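Flovix tidy-up trial: bench check, January
Checked by: Seema Sachdeva
Task: pick small household items off a flat surface and put them away (simulation only)

1. Surface plain and level: OK
2. Gripper opens fully: OK
3. Small block, 30 tries: 13 good picks. Fail, pass mark is 70 per cent.
4. Board with dots, lifted by its side: not scored yet

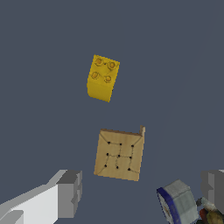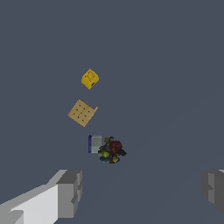
Fingers apart, yellow item and dotted board ahead of them (simulated views).

5. Mixed items close together: Fail. Grabs two at once. Retest with wider spacing.
6. Stop command obeyed: OK, 5 out of 5

Comment: not ready for clearing a child's bedroom floor. Recheck items 3 and 5 after the next update.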